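We use cookies to remember your settings. Accept | Manage

Robots on the packing side: who has them and what changed?

14 comments | 9 shares

clerken_nights
We started with two arms at the Clerken site in July and I'm still excited, so bear with me. They do the mixed table, meaning whatever comes back from the lunch room kits, cutlery, cartons, mugs, all of it. I used to do that for a full shift and my wrists knew it. Now I teach the arms and fix what they miss. Anyone else?

saber68
Same setup at Pinell. Love it on boxes, hate it on anything flat. Our crew went from 9 to 7 on days, so not everyone is cheering.

V. Mwakyusa
Did the two get let go or moved?

saber68
Moved to receiving. One asked for it, one didn't.

V. Mwakyusa
Then say that too. "Teach the arms" is a nicer job than mine got. I lost the early start and the money that went with it.

clerken_nights
Fair point Victor, and I'm sorry about the early start. Our rates stayed put, which made it a lot easier to like. But the work itself is so much more interesting! Last month the log said 3,309 picks and I could tell you which kinds gave us trouble. Forks are the worst, they lie so low on the cloth that the fingers have to come in almost flat,

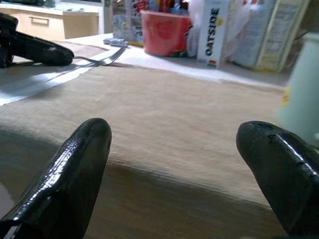 and if the cloth has a fold in it you may as well start over. I got the lead to let us iron them (yes, really) and the night crew came up with a better approach angle on their own. Gotell's trainer wrote it down and took it back with her.

saber68
Ironing, ok, trying that. Still think a person is faster on forks.

clerken_nights
Oh, way faster. Just not at 4 a.m.

V. Mwakyusa
Speak for yourself.

Get new threads by email. Sign up for the newsletter.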